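Tracking down a collision stop that never fires in simulation

By Ruxandra Avram
Filed under: Troubleshooting, Mobile bases

If your simulated robot drives into furniture and keeps pushing, the planner usually gets the blame. Check the collision geometry first. This tutorial follows a fault we had in Wimum, our home-navigation project, where the base stop failed in one bathroom and worked in every other room.

What the fault looked like

The robot was told to go through the bathroom door and stop short of the sink. It drove up to the pedestal, kept going, and ended with its front bumper inside the column. The contact log was empty. Out of 40 runs, 8 finished this way. The rest came in at a wider angle and stopped where they should.

Rezaul Miah first suspected the bumper threshold and lowered it. That made no difference, so put yours back to the default before you start.

Step 1: Reproduce it from the doorway

Load the room, place the base at the door and save the start pose. Turn off any random start position. You want the same approach every time, with the sink and toilet both in view and clear tiles in front of them.

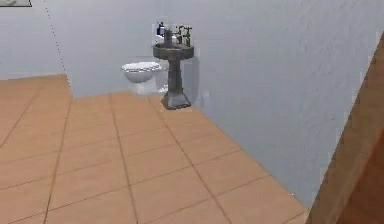 Collision geometry

Step 2: Show the collision shapes

Rendered meshes and collision meshes are separate files. A sink can look solid and have nothing behind it for the physics engine to hit. In the viewer, turn off visual meshes and turn on collision shapes. The toilet came up as a closed hull. The sink came up as a basin only, floating above the floor. The pedestal had no collision shape at all.

Step 3: Check the import log

Search the log for the name of the asset. Ours had a warning that one part had been skipped for having too many faces – 1,095 against a limit we had set ourselves months earlier and forgotten.

Step 4: Rebuild the missing part

Simplify the pedestal mesh or replace it with two or three convex pieces. Make sure the flared base is covered, as that is what a low bumper meets first. Reimport, then repeat Step 2.

Step 5: Rerun from the saved pose

Run at least 40 times. Any overlap between the bumper and the fixture is a fail, even if the robot stops later.

Before you use a real robot

Don't carry over a stopping distance that was tuned while the fault was present. Moushumi Pramanik threw out all our January values and tuned them again. Test the physical emergency stop separately, at low speed, with one person holding the button.

We also changed the importer so that a skipped part is now an error and the room won't load.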